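Cuaderno de Barkside: guardar carpetas, otra vez

Llevo toda la semana con la misma tarea y ya sueño con archivadores. La idea de Barkside es sencilla de contar: el robot coge una carpeta y la mete en una ranura del organizador. Para que el modelo lo aprenda hacen falta ejemplos, muchos, y ahí entro yo (con bastante café, todo sea dicho).

Ya tenemos 2674 episodios guardados y Fathima quiere más variedad: otros ángulos de entrada, otras ranuras, la mano izquierda en distintas posturas. Lo del ángulo me trae de cabeza, porque si el panel llega muy inclinado choca con el separador y hay que decidir si ese intento vale o se descarta. Yo era de descartarlos todos, pero Lakmal me convenció de conservar los que terminan bien después de corregir. ¡Y menos mal! 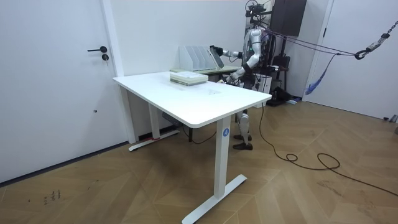

Lo que he cambiado esta semana

Ahora grabo en tandas de 15 y luego paro. Antes hacía tandas larguísimas y al revisarlas se me notaba el cansancio: movimientos bruscos, pausas raras, la pinza abriéndose antes de tiempo... Todo eso se lo traga el modelo, claro. También etiqueto al acabar cada tanda, con el recuerdo fresco, y anoto en qué ranura iba cada intento.

De la última sesión tiré cinco episodios y me quedé tan ancha. Mañana toca repetir las ranuras del fondo, que son las que peor llevo.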